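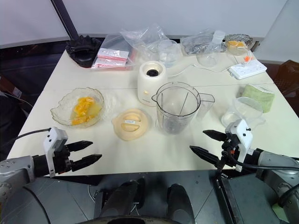 Orange segments in a glass bowl, with a blender base and lid on the table.

Vatalton Opens Nedach, a Shared Returns Service for Small Online Shops

SESTSTEAD, April 8, 2025 - Vatalton today opened Nedach, a returns service that lets small online stores handle exchanges and refunds through one shared system. The service is open to any shop with its own website, whatever software the shop runs on, and 300 stores have already signed up.

Nedach gives each shop a returns page in its own colors and wording. A shopper types in an order number, picks the items going back, and chooses a refund, an exchange or store credit. The label arrives by email, and the shop sees the request on the same screen as its open orders. Parcels go to the Vatalton warehouse in Seststead, where they are opened, checked and either put back into stock or sent on to the seller.

"We are so happy to finally have this out in the world!" said Nhàn Phan, founder of Vatalton. "Small shops have been asking us for this since the day we started packing orders. They wanted the kind of returns page the big stores have, and they wanted it to look like their own."

A trial that began in February brought in 70 shops selling kitchen goods, clothing, stationery and toys. Sellers in the trial asked for two changes, and both are in the version released today. Shops can now set a different return window for each product group, and they can approve an exchange before the first item comes back.

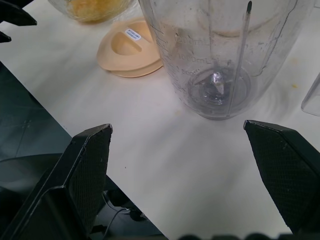

The second change came from Khúc, an online home goods store run by Thịnh Nghiêm and Hậu La. The pair sell a lot of sets, and a customer missing one piece had to wait for the whole return to go through before a new one could ship.

"Now we press one button and the replacement part is on its way," said Hậu La. "I used to keep all of this in a notebook - two notebooks by the holidays - and I am thrilled to put them in a drawer."

Shops pay by the parcel, with no monthly fee and no contract. The first 15 returns are free for every new store. Setup takes 3 steps: connect the store, write the return rules, and place the link on the site. Sellers who already use Vatalton for shipping can switch Nedach on from their account page and keep their current pickup times.

Alfredo Barredo, who leads the warehouse team, said the checking stations were rebuilt for the new service. "Every item gets a photo and a short note, and the seller can read it the same day," he said. "Our crew is excited, and they had a big hand in how it works."

Next on the list are gift returns and a version of the shopper page in Vietnamese and Spanish.

About Vatalton
Vatalton stores, packs and ships orders for independent online sellers from its warehouse in Seststead.

Press contact
Marilou Villanueva, Vatalton, Seststead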